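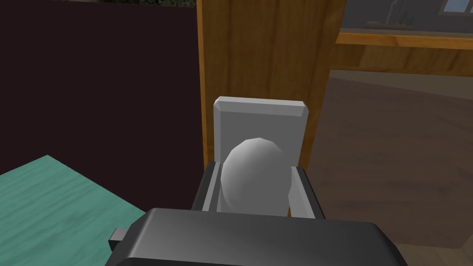

Does a robotic gripper take work away from kitchen and packing staff?
At the sites covered by this review it took over one repetitive task, the handling of eggs, and the staff concerned were moved to checking, loading and cleaning duties within the same shift pattern.

Product review: Velari two-finger gripper and Stundero planning software
Reviewed for the Antwi catering group by Tarun Kaushik, Workplace Equipment Adviser

Scope of the review
The Velari gripper is sold with a licence for Stundero, a simulation package in which handling tasks are set up and rehearsed before any equipment is installed. The two were assessed together over 17 weeks at the Jisberg production kitchen, where 30 members of staff prepare chilled meals and baked goods. Only the egg station was automated. The review considers the equipment itself and the effect of its introduction on the people who work beside it.

Planning software
Stundero allows a supervisor to try out grip positions and approach angles on screen. An egg held upright between the two fingers can be viewed from close range, and the grip altered, without interrupting production. The rendered rooms supplied with the package are domestic in character and bear little relation to a commercial kitchen. Staff found this distracting at first. Objects are also drawn with rather coarse surfaces, which makes fine judgement of contact difficult, and final settings should always be confirmed on the physical unit.

Staff at the egg station were invited to the planning sessions, and this proved to be the most useful part of the project. Several of their suggestions concerning the height of trays and the order of work were adopted before installation. Kitchens considering a purchase are advised to make the same arrangement and to pay staff for the time.

Gripper
The gripper is quiet in use and its finger pads can be removed for washing without tools. Breakages were acceptable once the closing force had been set correctly. Very small eggs continued to cause stoppages, and the warning tone cannot be heard clearly when the extraction fans are running. The manual is thorough but assumes a knowledge of engineering terms that kitchen staff cannot be expected to have.

Effect on the workforce
No posts were lost. Two employees reported less discomfort in the wrists by the end of the period. Others stated that supervising the equipment was more tiring than expected, as it requires steady attention and offers less opportunity for conversation. Management responded by limiting each turn at the station to 21 minutes, an arrangement that remains in place. Job descriptions had not been revised at the time of writing, and the question of whether the new duties merit a higher grade is still under discussion with staff representatives.

Cost
The annual licence for Stundero is £259 per user. Replacement finger pads are charged separately. Training is offered on site or remotely; the on-site course is recommended.

Assessment
Recommended for medium-sized kitchens with a steady volume of one product. It is less suitable where menus change daily. A further visit to Jisberg is planned for August, when the grading question and the revised warning tone will be examined.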